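To: Members, Sutdale Decorative Glass List
From: Bunance House Collections Office
Subject: Re: [SDG] Care of coloured glass in furnished rooms

Dear members,

The Collections Office is grateful for the enquiry forwarded from the Brulmont study group last month. The original text is quoted below for those who joined the list after it was circulated, and our reply follows.

> The study group at Brulmont is preparing a short guidance sheet for
> members who keep coloured glass on open display at home. We should be
> glad to hear how other collections manage the following points:
>
> Whether large pieces should be dusted where they stand or moved to a
> table for the purpose.
>
> Whether dark green glass needs any different treatment from clear glass.
>
> Whether fresh or artificial flowers may be shown in the same room.
>
> What record, if any, is kept of the condition of each piece between
> formal inspections.
>
> Replies to the list, please, so that all may benefit. The sheet is to be
> issued in December.

Our answers are drawn from the handling notes in use at Bunance House, where the glass is shown in furnished rooms without cases. There are 449 entries in the glass register, of which the Le Roux bequest makes up the greater part. Members with smaller holdings may find some of our practice more elaborate than they require.

On the first point, pieces are dusted where they stand if the whole surface can be reached without leaning over another object. A soft, dry brush is used for the rim and the foot, and a clean cotton cloth for the broad surfaces. Should a piece have to be moved, a padded table is made ready first and the route to it cleared. Glass is lifted with both hands from beneath the body. It is never lifted by the rim or by a handle, however sound these may appear. Rings, bracelets and watches are removed beforehand, and lanyards are tucked in or taken off.

Washing is carried out only when dry dusting has failed to remove a deposit. We use lukewarm water in a plastic bowl lined with a folded towel, with a very small amount of mild detergent, and rinse in clean water of the same temperature. One piece is washed at a time. Any item with gilding, enamel, an old repair or a metal mount is excluded and referred to a conservator. Dishwashers should not be used under any circumstances.

On the second point, green glass receives the same treatment as clear glass, but it is harder to inspect. Dark glass gives back so much of the room that a fine scratch may be taken for a reflection, and the reverse mistake is equally common. Our staff look at each piece from at least 3 positions and move the light between them. A mark that stays in the same place on the glass is recorded; one that travels with the light or with the viewer is disregarded. A small torch held low and to one side is of more use than the ceiling lights, and it is helpful to draw the blind for a few minutes while this is done.

Curved rims call for particular patience. A polished rim will carry a small and distorted picture of whatever stands near it, be it a window, a lamp or a vase of flowers, and the eye tends to settle on that picture and pass over the surface itself. We have found it best to look along the rim first and to come to the body of the piece afterwards.

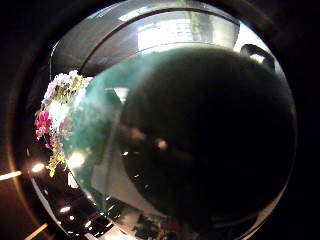 On the third point, flowers are permitted in the furnished rooms at Bunance House, subject to a few conditions. Fresh arrangements are kept on a separate surface from the glass and are topped up away from the display. Lilies have their anthers removed before they are brought in, as the pollen stains textiles and is troublesome to clear from textured glass. Artificial flowers are also accepted, although they gather dust quickly and should be cleaned on the same day as the objects near them.

On the fourth point, a condition card is kept for every piece. Each entry gives the month, the initials of the person inspecting, any change since the previous entry, and the position of the light used. The cards are reviewed at intervals of 28 days for items on open display and once a year for those in store. The Brulmont group is welcome to reproduce the layout of the card in its guidance sheet, provided that the source is acknowledged.

A paper copy of the handling notes may be obtained from this office on request. We have 600 copies of the current printing, and members of the list will not be charged. Requests should state a postal address and the number of copies wanted. Corrections to the notes are also welcome and will be considered for the next printing.

Yours faithfully,

Collections Office
Bunance House, Sutdale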